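Flinstead Institute of Applied Design
Furniture and Interiors, Unit 2: Work Surfaces
Handout prepared by Oluwaseun Lawal

Purpose of this handout

These notes accompany the lecture on tabletops and should be read before the studio session. Students are expected to be familiar with the terms in Part B, which will be used without further definition for the remainder of the unit.

Part A. Reading a surface

A tabletop is judged first by its color and then by its grain. Pale surfaces remain the common choice for shared workrooms. They reflect light upward onto the task, and small items are easily found on them. They also show dust, crumbs and specks readily, a matter to be settled with the client before a finish is specified.

Grain should be recorded by direction and by figure. Straight, parallel streaks are described as straight grain. Arched or wavy figure is described as cathedral grain, whether the surface is solid wood, veneer or a printed laminate. A photograph alone is seldom enough to tell these three apart. The edge of the top must be examined, and where possible the underside.
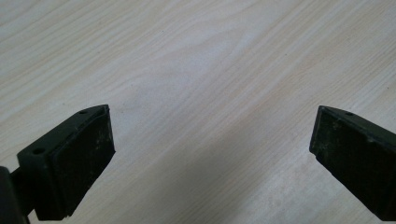 Light has a considerable effect on such a reading. A soft shadow can make one area of a uniform top look darker than its neighbor, and students have more than once recorded a stain where there was only shade. Move the lamp, or stand on the other side of the table, and look again before writing anything down.

Part B. Terms

Top: the horizontal working surface.
Near edge: the edge at which the user sits or stands.
Far edge: the edge opposite the user.
Grommet: a lined opening through which cables pass.
Reach zone: the area a seated user can touch without leaning forward.

Part C. Placing objects and openings

The middle of the top belongs to the task. Objects in use are set down within the reach zone, with clear space on either side for the hands and forearms. A grommet is best located toward the far edge, where it does not interrupt the work. 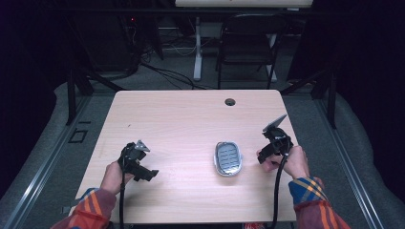 Cables that run over the near edge should be noted on the plan as well, together with the side on which they fall. Seating is drawn in the position in which it was found, including any chair standing beyond the far edge. Floor covering is entered in the same drawing — carpet and hard flooring call for different chair feet.

Part D. Assignment

Select one table in the Obi Building and prepare a single-page record of its top. Include a plan, a note on color and grain, and the position of every opening. The written portion should run to about 200 words. Submit the record through Skuladico by 4 p.m. on the last teaching day of July. Late work is accepted only with the written approval of the unit instructor.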